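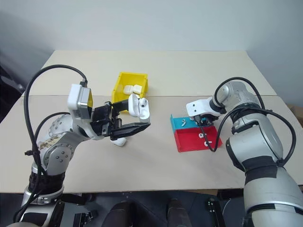
Sunday evening and I have finally got round to the earbuds. If you've followed me for any length of time you'll know I put off small jobs until they become medium ones, and this one has been sitting in a kitchen drawer since September. Bear with me, it's going to be a longish thread!

1/ Some background. We are a household that loses earbuds and then finds them again after we've bought new ones. Coat pockets, the car door, once inside a slipper. So we've ended up with a small family of little white cases that look exactly the same to anyone over the age of forty.

2/ My brother-in-law Tharun gave me a yellow plastic bin and said put them all in there and don't open a single one until you've got the table clear. Good advice, and I'd have ignored it at any other time. The plain beige table is lovely for this — although white on beige is harder on the eyes than I'd expected.

3/ How I'm doing it: one case out of the bin, lid open, have a proper look, then decide. There's a two-colour sorting tray next to it all. One colour for keeping and the other for passing on or recycling. I did try a third pile for "maybe" last year and the maybe pile is how we got here.

4/ Please open every lid. I can't say this warmly enough. I very nearly gave away a case last spring with one perfectly good bud inside (the left, which is the one I always lose) and Deepika Kulkarni from my old office had to post it back to me. She put a nice card in with it too.

5/ Cleaning, as people always ask. Dry soft brush first, round the hinge and down into the wells where the fluff packs in. Then a cotton bud with the tiniest bit of alcohol on the metal contacts. Leave the lid up while it dries and go and make a cup of tea.

6/ Labels! I bought a roll of Gorel dots, 780 on a roll, so I shall be labelling things until I retire. One dot on the bottom of each case, initial in biro. Don't put them on the lid, they catch in your pocket and peel off by Wednesday.

7/ The keepers are going in a shallow Driner drawer divider by the front door, next to the keys. I had them in a bowl before and the bowl filled up with receipts and a very old plum.

8/ The rest go to the repair table at Aravena, which takes small electricals as long as you keep them out of your ordinary bin (little batteries, so please do be careful with those).

9/ Next up is the cable drawer. I opened it, looked in, and shut it again. If anybody has a kind way of telling one black charging lead from another, my replies are open and I'd be so grateful.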